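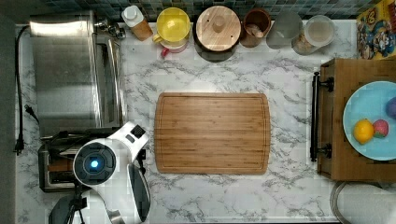
A bamboo cutting board with a juice groove, on a marble-patterned countertop.

Nalter Adds a Bamboo Board to Its Forna Kitchen Line

Nalter, maker of kitchen goods for people who own too many already, will begin selling the Forna bamboo cutting board in July. It has a groove for tomato juice, which until now has been free to explore the counter. The board costs $28 and comes in 2 sizes. It has no app. Stores may order through Makden, in cases of 19, a number our warehouse has declined to discuss.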